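Equipment Planning Coordinator, Robotic Handling
Ekilby Footwear Laboratory
Posted 2 May 2019

Ekilby invites applications for the position of Equipment Planning Coordinator. The appointment is full time and reports to Ga-eun Do, Head of Laboratory Operations.

The coordinator will prepare the purchasing plan for the next stage of the Flatau program, in which robot arms handle shoes on tabletop stations. The plan will cover arms, grippers, mounting hardware, cabling, spare parts and service agreements. Quotations are to be gathered from suppliers, compared on a common form and presented to Dennis Naylor, Finance Manager, before any order is placed.

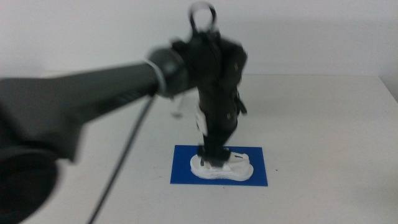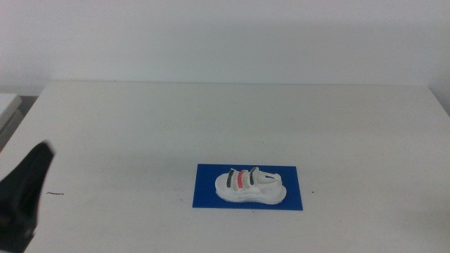 Tabletop handling work with a white shoe on a blue mat.

Duties include:
Keeping the equipment register current, including loaned items
Drafting technical specifications with station engineers
Estimating yearly costs for gripper wear parts and replacement cables
Scheduling deliveries so that no more than 2 stations are out of service at once
Preparing tender documents for purchases that require competitive bids

Applicants should hold a degree in engineering, supply management or a related field, or have equivalent work experience. Experience in buying automation equipment is required. Familiarity with footwear is welcome, and training in the laboratory's safety rules will be provided. The position calls for clear written English and confidence with spreadsheets.

The initial appointment is for two years, with a review after the first 90 days. Work is on site. Travel to supplier demonstrations will be reimbursed under the standard travel policy.

To apply, send a resume, a cover letter and the names of two references to Volkan Bilgin, Human Resources, quoting reference number 1821. Applicants may also enclose one equipment budget they have prepared, with confidential prices removed. Applications close at the end of May. Questions on the technical content of the position may be directed to Valter Hedlund, Station Engineering.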